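Pekdale meeting table, white, two-piece top 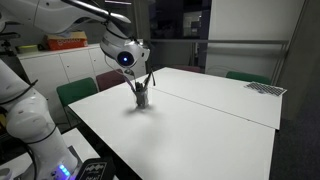
We stock a lot of white tables and most of them are hard to tell apart after a month of use. The Pekdale gets a page of its own because people keep asking whether the two-piece version is worth having over a single slab. My answer is sometimes.

It comes as two rectangular tops that stand side by side. Pushed together they make one large surface, with a straight seam across it. The maker, Hemus, calls the joint "invisible". It isn't. On a bright day you will see a faint line, and if you write on a single sheet of paper laid over it you will feel it too. For laptops, mugs and a glass of pens it makes no difference.

The finish is plain matte white. Matte is the right choice under strong overhead lights, where gloss tops throw glare back at everyone. The brochure also says it "resists all marks", and I wouldn't repeat that to a customer. Whiteboard marker came off our display table with a damp cloth. Permanent marker left a gray ghost that is still there.

Seating: four chairs go around it without elbows touching. Hemus says more. I suppose so, if your colleagues are narrow.

Chairs are not included, whatever the catalog cover suggests.

Details
Tops: 2, rectangular, sold as a pair
Depth of each top: 800 mm
Color: white, matte only
Assembly: two people, one hex key (supplied)
Weight limit: ask us, the printed figure has changed between batches
Delivery: 9 working days

Floors matter more than the brochure lets on. If yours slopes, the two halves will sit at slightly different heights and you'll be fiddling with the leveling feet – they do work, but they are slow to turn and you have to kneel to reach them.

Returns are accepted on unassembled tables only. Questions about stock or the older Prorurley frame go to Dalal Kanaan at the sales desk.

Page checked September 24, 2021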